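Bernadette Lynch
Been asked a few times how I'm getting on with learning to write left-handed, so a short thread. I broke my right wrist in February on the steps at Worport station and got bored waiting for it to mend.

Bernadette Lynch
2/ The cast is long gone but I've kept going. I'm on day 156. I do 11 minutes each morning before work, usually with the radio on.

Bernadette Lynch
3/ Paper angle matters more than the pen. I tilt the top of the page to the right, the opposite of what I do with my right hand. That stopped most of the smudging.

Bernadette Lynch
4/ I tried copying out whole paragraphs at first. Waste of time. By line three I was rushing and my shoulder ached. Now I pick one short word and stay on it until it stops wobbling.

Bernadette Lynch
5/ Good words: four or five letters, one tall letter, nothing with a tail. "Lamp" was a mistake. The p took me a fortnight.

Bernadette Lynch
6/ Joined-up is easier than separate letters, for me anyway. My cousin in Tunstall says the opposite, and she's left-handed, so take your pick.

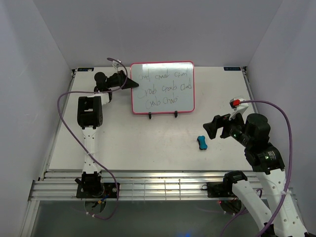
Bernadette Lynch
7/ The letter b is still my worst. I start the bowl too low and it closes up. If I say the strokes out loud it comes out better, but I can't do that on the train.

Bernadette Lynch
8/ Speed hasn't really come. A shopping list is fine. A birthday card takes up to 11 minutes and I still address the envelope with my right.

Bernadette Lynch
9/ Next job is numbers. My sevens look like ones and my eights fall over. If anyone has a decent practice sheet for those, send it over.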